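June, late evening

Did the second half of the taco list today. I have the punch card from the Plandach Street merchants and it runs out at the end of the month, so I either use it or I paid for nothing. Nine places are on it. I had four left this morning and now I have two.

Started at Bettencourt, the bakery. They are on the card even though they don't make tacos. What you get is an egg and potato roll folded over like one, and a small coffee. It was fine. The roll was better than the filling. The girl at the register had to ask in back how to punch the card, so I don't think many people have brought one in. I bought a loaf of the seeded bread too, full price, and I suppose that is how the card is meant to work.

Walked down to Ignacio Medina's place after that. The line was out to the bus stop. The coupon there is two for one on anything with pork, before 2 only, and I got to the counter with not much time to spare. Ate one standing up and took the other home for Gizella. Good char on the meat, a green sauce with more lime in it than last year. He has raised the plain one by 59 cents. He wrote it on the board himself and put "sorry" next to it.

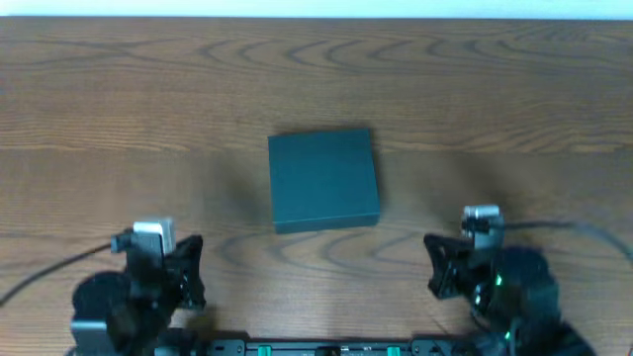
Gizella came by at five and ate hers cold. She says Medina is still the best of the nine and that I am wasting my time with the rest. She has only been to three of them. I told her the Vornanen truck does a smoked fish one that is worth the trip and she made a face, but she took down the hours.

We talked about the vote. Each card holder gets one ballot, and you have to turn it in at Wurka with at least seven punches. I have seven now so I could stop. I would sooner go to all nine and then decide. Last year the winner got in with 100 votes, and second place complained that half of those people had only eaten there. I don't know how you would prove it.

My list so far is Medina first, then Vornanen, then the lunch counter at Wurka — mostly for the beans. Bettencourt goes near the bottom, but I will go back for the bread.

Spent $23 today with the loaf and the tip. Stomach all right. No supper, just toast and a pear.

Tomorrow I need to call about the water heater and return Gizella's cooler, which she forgot again.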